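Handbuch durchsuchen … Suchbegriff eingeben Los

4.2 Funkmikrofon Asemby im Vortragsraum einrichten

Gilt für den Raum Cáceres. Für den großen Saal siehe Kapitel 5, dort andere Frequenzen. Fragen an Rocío Aranda, vormittags am besten.

Vorher bereitlegen: Empfänger, Handsender, Netzteil, XLR-Kabel, frische Batterien (keine Akkus, die Anzeige stimmt dann nicht).

1. Empfänger ins Rack, Fach 2. Antennen schräg nach außen stellen. Nicht parallel.
2. Netzteil anschließen. Noch NICHT einschalten.
3. XLR-Kabel von Ausgang A in Kanal 21 am Pult. Regler ganz runter.
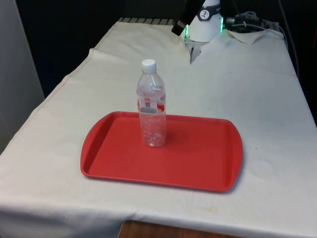

4. Pult einschalten, danach den Empfänger. Reihenfolge einhalten, sonst knallt es in den Boxen.
5. Taste SCAN gedrückt halten, bis die Anzeige blinkt. Loslassen. Der Empfänger sucht sich einen freien Kanal.
6. Handsender mit dem Infrarotfenster vor den Empfänger halten, SYNC drücken. Grüne LED = fertig. Rot = nochmal ab Schritt 5.

Hinweis: Kein Kanal gefunden? WLAN-Router vom Rack weg, dann neuer Scan. Hilft fast immer.

Tisch für Referenten: Decke drauf, Kabel hinten runter, nicht über die Vorderkante. Mikro-Tischstativ mittig. Sender nie lose auf die Decke legen, rollt weg und der Kopf ist hin.

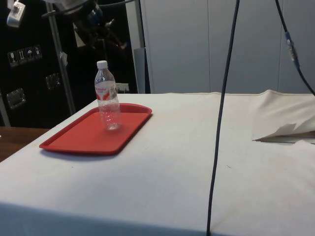 Abb. 2: Referententisch, Decke und rotes Tablett

7. Sprechprobe aus normalem Abstand, eine Handbreit. Gain langsam auf, bis die gelbe LED gerade zuckt. Dann etwas zurück.
8. Low-Cut ein. Im Cáceres wummert sonst die Lüftung mit.
9. Einmal den Raum ablaufen, Sender in der Hand. Bei Aussetzern Antennen nachstellen, nicht die Sendeleistug hochdrehen.

ACHTUNG: Mit offenem Mikro nicht vor die Boxen. Pfeift sofort.

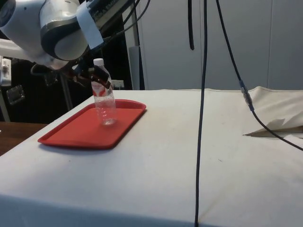 Abb. 3: Wasserflasche und Tablett

10. Pegel am Sender merken und auf den Laufzettel eintragen. Ausgangswert für Sprache ist 40.
11. Stummschalter testen. Sperre rein, damit keiner aus Versehen drückt.

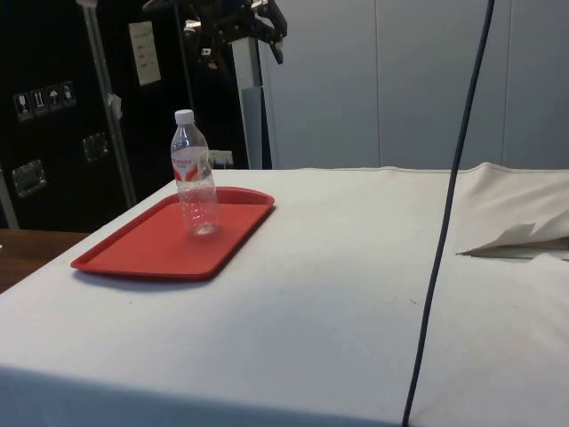
Batterien nach jeder Veranstaltung raus, auch bei voller Anzeige. Ausgelaufene Zellen zahlt die Garantie nicht. Der Sender verträgt keine Nässe, deshalb Getränke aufs Tablett, Flasche aufrecht, Deckel drauf, so wie oben bei der durchsichtigen auf dem roten Tablett. Mikro mit Abstand daneben. Doch was reingelaufen: Batterien sofort raus, nicht einschalten, Gerät an Otis Pennington. Nicht föhnen!!

Ersatzkorb für den Mikrofonkopf: Bestellnummer 300, über Beltico. Bei der Bestellung bitte Raum mit angeben.

Zuletzt aktualisiert: Oktober, E. Usuga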